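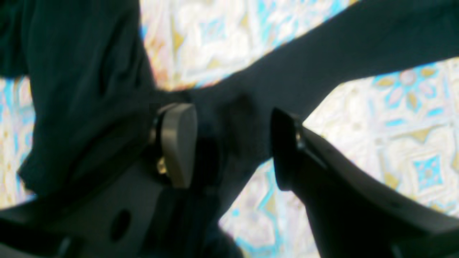 Dark cloth, gathered. The black pile is always the last one done.

The Black Laundry Question (and What You Sent In)

Last month I asked how you all handle dark laundry, and wow, did you have opinions! The inbox filled up with letters about black T-shirts gone gray, lint that shows up from across the street, and one very long and very wonderful message on the subject of pillowcases. I read every one of them with a cup of coffee next to me, and I have already changed how I do my own Tuesday load.

So this month's household corner is all about dark fabric: washing it, drying it, and above all folding it, which was the part most of you complained about.

Start with the wash. Turn everything inside out. I know, you've heard it before, but the rubbing in the machine takes the color off the outside surface first, and a shirt that goes in inside out keeps its good side a lot longer. Cold water, a short cycle, and don't stuff the drum. Several readers in Grolton mentioned their hard water and the chalky streaks it leaves on black cotton. An extra rinse helps with that, and so does a liquid detergent, as powder doesn't always dissolve completely in cold water. If the streaks are already there, run the piece through again with no detergent at all before you try anything fancier.

Keep towels out of it! A new towel in with a black sweater is a whole evening with the lint roller. I learned this with a cream bath mat that I thought had finished shedding years ago. It had not.

Drying is where I used to go wrong. I left dark things in the dryer until they were bone dry, and they came out faded along the seams with creases baked in. Now I pull them while they still feel a touch damp, give each one a good snap, and hang them for an hour. Out of the sun, please — a bright window will bleach a stripe down a shoulder before you notice.

Now the folding. The trouble with black cloth is that you can't see what you're doing. The folds and creases barely show, a hem disappears into the rest of it, and the front looks the same as the back. You go hunting for a corner and come up with a handful of crumpled middle. My favorite tip of the month is the simplest: fold on something pale. I spread an old white sheet over the bed, and suddenly every edge is right there. If you fold on a dark couch in the evening (I did, for years), try it once on a light surface by day and see how much faster it goes.

Second favorite: find the corners by touch. Pinch a bit of the edge, let the rest hang, and slide your other hand along the hem until you run into the corner. Hold that one and go looking for its neighbor. Once you have two corners the piece more or less sorts itself out, and this works on napkins, pillowcases, aprons, anything with four sides. Somebody wrote that they do this while watching TV and never look down. I'm not there yet, but I'm getting close!

For T-shirts, feel for the seam at the back of the neck. It's usually thicker there, and you'll know front from back without holding the thing up to a lamp. For leggings, put the waistband in one hand and match the leg seams with the other. For big pieces like a duvet cover, fold in half while it's still on the line, then again, and only then take it down.

A few of you stitch a tiny loop of colored thread inside the hem of black pieces that look alike. I love this. I did my napkins in yellow on Sunday evening, all 8 of them, and it took less time than the laundry cycle. Use a short stitch on the inside only and it won't show when the table is set.

One more thing about storage. Dark fabric picks up a gray line along the fold if it sits on an open shelf for a season, mostly dust. Refold it along a different line now and then, or keep the stack in a closed drawer. And don't pile it too high — five pieces is my limit, and past that the bottom ones come out looking slept in.

Next month we move on to the linen closet, and I would love to hear how you sort yours. By size? By room? By which sheets still have their matching pillowcases? Reply to this newsletter any time before the end of the month. Short notes are very welcome, and so are long ones about pillowcases.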